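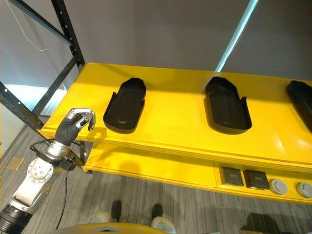
Yellow shelf unit on the gray carpet

Deposit for small office, landlord keeps money for carpet cleaning. Is it normal?

Guoqing Cheng
Posted 10/23/22 in Renting and Leases

Hello everyone. I hope this is the correct section, because I saw that most of the discussions are for apartments and my case is for an office.

I rented one room from a company called Senanska, in their building on Duan Street in Zombridge. It is a commercial lease, but a very short one, four pages. I signed it in my own name, which I now understand was maybe not so clever. The room is nearly 200 square feet and it has a gray carpet floor which was already there when I came. I paid a deposit of $1305. When I finished the lease I gave notice in writing, with the correct time, and I returned both keys and the card for the parking.

After five weeks I received a letter. They keep $723 for "carpet restoration" and $172 for "wall touch up and administration." The rest they have sent by check, which I did not put in the bank yet.

My lease says only this about the end: "Tenant shall return the premises in broom clean condition, ordinary wear and tear excepted." There is no word about professional cleaning of carpet. I vacuumed on the last day, two times, also behind the door. There are some marks where furniture was standing and a darker path from the door to the desk, from walking. I did not spill anything on it as far as I know.

With the letter came one page from the cleaning company Orau. It has the price on it, but it says "estimate" at the top. It is not an invoice. It also has no room number. I called Orau and a polite lady told me that she cannot discuss the job with me, because I am not the customer.

What I would like to understand:

Is carpet cleaning a part of "broom clean"? In my first language this expression does not exist, and the dictionary only gives me a picture of a broom.

Can they take money for work that is only estimated?

If I put the check in the bank, do I lose the right to ask for the other part?

I should also say that nobody made an inspection with me, not at the beginning and not at the end. I asked by e-mail for a walk-through and they answered that it is not their practice. I have some pictures from the time I moved in, which was in March of the year before, but I took them for my parents and not for a legal reason, so there is more ceiling and window in them than carpet.

I do not want to go to war with anybody. The manager, Mr. Lu, was always friendly when the heating had problems. But it is a lot of money for me, and I would like to write a good letter that is not rude and not weak. Thank you for reading until here.

Anastasia Christodoulou
Helpful (most voted)

Hello Guoqing. I am not a lawyer. I did the office administration for a small translation bureau for many years and we moved three times, so I wrote this kind of letter more often than I wanted. I will go in your order.

"Broom clean" means, in ordinary use, that you took your things out, took the trash out, and swept or vacuumed the floor. It does not normally mean shampoo or steam. If a landlord wants professional carpet cleaning, then the lease usually says it with those words, and often it also says that you must show the receipt. Read your four pages again slowly, and look also for words like "rules and regulations of the building," because sometimes the lease says that you agree to follow another document. In our second office there was such a document and it had a whole page about floors. Nobody had given it to us, but we had signed that we received it. If you find a sentence of this kind, ask them for a copy before you write anything else.

The second thing is "ordinary wear and tear." A path where people walk, and dents from the feet of a desk, are the most typical cases of it. A burn, a big ink stain or a cut is something different. Here I would be very careful and describe exactly what there was. Do not write "the carpet was perfect." You just told us that there was a darker path, and if they have a photo of it, your letter looks dishonest from the first line. Write that the marks are from normal use as an office. 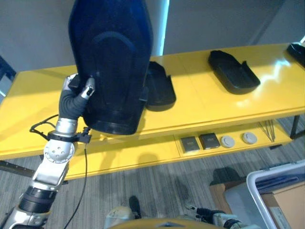

Also the age of the carpet is important. A carpet which was old when you came has not much value left, and a landlord should not get a new one for the price of your deposit. So please ask in what year it was installed. The word "restoration" in their letter bothers me a little. Is it cleaning, is it repair, or is it replacing of some part? They should tell you. A room of your size is small, and for only cleaning I find their number high, but prices are different in every town and I do not know Zombridge. Call two other cleaners there, tell them the size, and ask for a price by e-mail. This costs you nothing and you can attach it to the letter.

About the estimate: an estimate shows what somebody thinks the work will cost. It does not show that the work was done or paid. Whether the landlord may hold money only on an estimate depends on your state and on the lease. Please note that the strict rules which you find on the internet, with the fixed number of days and the double or triple penalty, are in most places for homes. For commercial rooms the contract decides much more. I say this because I have seen people quote a residential law in a letter about a shop, and the other side did not even answer.

About the check, be careful. Look at it on the front and on the back, and read the letter again. If somewhere it says "payment in full," "full and final settlement" or something similar, then putting it in the bank can mean in some places that you accept. In that case ask a person who knows the law in your state before you do it. If there is nothing of this kind, it is usually less risky, but I would still send a short e-mail on the same day, with a sentence like "I accept this amount as a partial return of my deposit and I do not agree with the deductions." Keep a copy of both sides of the check. Do not wait too long either, because checks get old.

For the letter itself I would use one page. My order was always this:

Who you are, the address, the room and the dates of the lease.
What they kept and for what reason, copied from their own letter.
The sentence from the lease, copied exactly.
What you ask for: the paid invoice with room number and date, the photos of the damage, the year of the carpet, and the explanation of what is "administration."
The amount that you want back, and until when. Two weeks is polite.
That you hope to solve this without the court.

The last point you can write only one time and without adjectives. Send it by e-mail and also by certified mail. Do not mention that Mr. Lu was friendly, even if it is true. You can tell him this on the phone afterwards.

And the small amount for the wall and the administration, please do not forget it because it is smaller. They put two different things under one number, so ask them to separate it. Small holes from pictures are sometimes wear and tear and sometimes not. "Administration" must have a basis in the lease, or I do not see why you should pay for it.

Wenjie Pan

Just take them to small claims. They always keep the deposit, all of them. I had the same with a storage room and I got everything back after I filed the paper, I did not even need to go there. Do not lose time with letters.

Guoqing Lu

First, I am not the Mr. Lu from the story, we only have the same family name, and I share also the first name with the person who asks. It is a little confusing, sorry.

I agree with most of what Anastasia wrote, and with Wenjie only partly. Small claims is a good tool but the judge will usually ask if you tried to get the money back before. In my county there is even a line on the form where you must say when you demanded the money and how. So the letter is not lost time, you will use it again as a paper for the court.

I would like to add something about the pictures. Look at them again on a big screen. Mine were also made for family, and in the corner of one of them, under the window, you could see a stain which the landlord wanted me to pay for. Send the original files and not the ones from a chat program, because the chat program often removes the date. If your parents still have the messages, a screenshot with the date is also useful.

Another idea is to ask the neighbors in the building. If Senanska charged the same sum to the person who left before you, for a different room with a different size, then it is probably a fixed fee and they only call it restoration. I do not say that it is so. But a person who rents on the same floor will often tell you.

One question to you: did you sign the lease in your own name, but pay the deposit from a business account? Then the check can be made out to the business, and you should write the letter with the same name as on the check.

Guoqing Cheng

Thank you to all three. I answer shortly because I am at work.

I looked at the check and there is nothing on the back. On the front, in the line for memo, it says only "deposit Duan St." The letter also does not say "final." I will make a copy of it and send the e-mail with the sentence from Anastasia when I go to the bank.

The deposit I paid from my private account, so the name is the same everywhere.

In the lease I found now in point 11 "Tenant has received the Building Guidelines." I never received them. I have written to Mr. Lu this morning and asked for a copy, and he replied that he will look for it, so maybe he does not have it either. A former neighbor, Yiran Xie, left the building before me and I have sent her a message to ask what they kept from her. When I know more I will write it under this post.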